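Search the shop... Go
Filed under: Camera FAQ, Used & Refurbished

Do you take trade-ins?
I do! Send me the model and a shutter count if you can find it. My own Prestard was at 1,833 when I swapped it, so I paid myself nicely (kidding).

Will the Kedano strap fit a compact?
Yes, if it has the little side lugs. The Ocampo one won't.

How long does a battery last?
I get roughly 800 shots out of the Cleketti with the flash off, and far fewer in October when it's cold out.
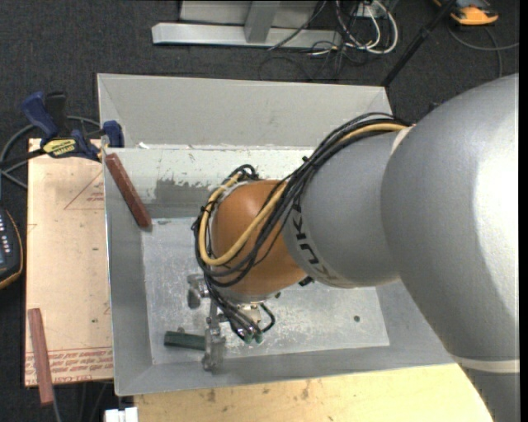
RETURNS & REPAIRS

Can I send a lens back?
Sure, you get 13 days. Keep the caps and the box, please! Email me first and put "Isauro Sandoval" on the label.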